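3.2 Collecting demonstrations by hand

We were eager to find out how far a person could get with nothing but a pair of hand-held grippers and a table. Teleoperation had served us well in the Kurell study, but new operators needed a lot of practice before their motions looked natural. With the grippers in hand, most people simply sat down and started working - and the motions they gave us were a pleasure to watch!

Eight people took part, and together they recorded 2213 demonstrations across 30 tasks. Each session was led by Wissam Obeidat or Nermin Oral, who set out the objects and read the task aloud. Demonstrators were free to choose which hand did what. Figure 4 shows the shelf task, which uses a teal object and a wire basket. 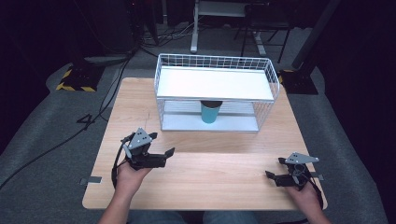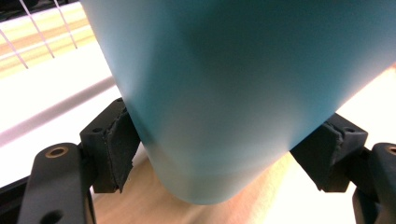
Figure 4. Hand-held demonstration, seen from head height (first) and from a gripper camera (second).

What excites us most about these data is how much people vary their approach without being asked. One demonstrator would come in low and level, the next would tilt the wrist early and straighten it late, and both are useful to a policy that has to cope with objects placed a little differently every time. We had planned to ask for such variety in the instructions, and we were happy to drop that paragraph.

Not every recording could be used. We removed 71 demonstrations, mostly for lost tracking during fast turns of the wrist. Pascal Albers checked the remaining ones for timing errors between the two grippers, using the alignment script from the Cloronau project with its default settings. A few tasks that call for both hands close together - folding in particular - lost more recordings than the others, and we return to them in Section 5.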